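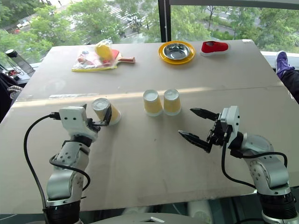
Our group visited the Vamlow laboratory in Dandham on a Friday in November, as part of the course on automation. The guide was Kinga Vass, and she answered our questions with much patience. The main demonstration used two robot arms working at one large table by the window. Three yellow cups stood upside down on it, and one gripper had its finger against the leftmost cup while the other was open and empty. I had expected that such work is done in a closed cell.

The demonstration took 14 minutes. Afterwards Ms. Vass told us that the laboratory has saved 932 recordings of cup tasks. In our next chapter we compare this method with the one from our lectures.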